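Home | Notebook | Materials | People | Search

Workshop notebook - natural dye trials
July 8, 2024
Entry by Abla Jaber

Pulled the last of the madder skeins off the rail this morning and laid them next to the June set. The June ones are more orange, as Tarek said they would be. Same root, same supplier (Medier), same wool. The only change I can find in my notes is the water. In June we were still filling from the yard tap, and this batch was made up with the filtered supply from the kitchen.

Bath details for anyone repeating it: 213 g ground madder, soaked overnight, strained once through muslin. Wool was mordanted with alum the day before and kept damp in a covered bucket. Brought the bath up slowly and held it at 41 degrees for the first stretch, then let it climb. I had the thermometer hanging too close to the side of the pot for part of that, so the true figure in the middle may have been a bit lower. Will clip it properly next time.

Skein 6 has a pale band where the tie was too tight. That is my fault. I retied the rest with a loose figure eight and they came out even.

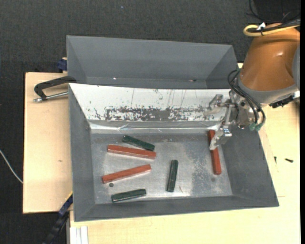
Rinse water ran clear on the fourth change. I dried half the skeins indoors and half under the lean-to, out of the sun, and can't tell them apart. Tarek thinks the indoor ones feel stiffer. I don't, but I have asked him to pick them out with the labels turned over before we write that down as a result.

Second job today was the weld. Nothing good to report. The Conora batch gave a thin, greenish yellow even with a pinch of chalk in the pot, and the older stock from Issa, which has been sitting in a paper sack since last year, gave a much stronger one. I expected it the other way around. Possibly the Conora plants were cut after they had gone to seed. Tarek is going to write and ask when they were harvested.

Overdyed one of the poor yellows in the indigo vat to see if it was worth saving. Two short dips. It went to a soft gray-green that I like more than anything else from today, so I have kept a length of it on the card with the number 19 written on the back. The vat needs feeding before anybody uses it again - the surface had lost most of its coppery look by the afternoon.

To do:
- light test on the madder, half of each card covered with foil, south window
- order more alum, and ask Kusteo if they still sell the small tubs
- repeat skein 6
- one more madder pot using yard tap water, everything else the same

Note from T. Awwad, added later: label the buckets with pencil on tape. The marker washes off and I had to guess at two of them.

Back to top | Contact the workshop | © 2024 Dye notebook, all entries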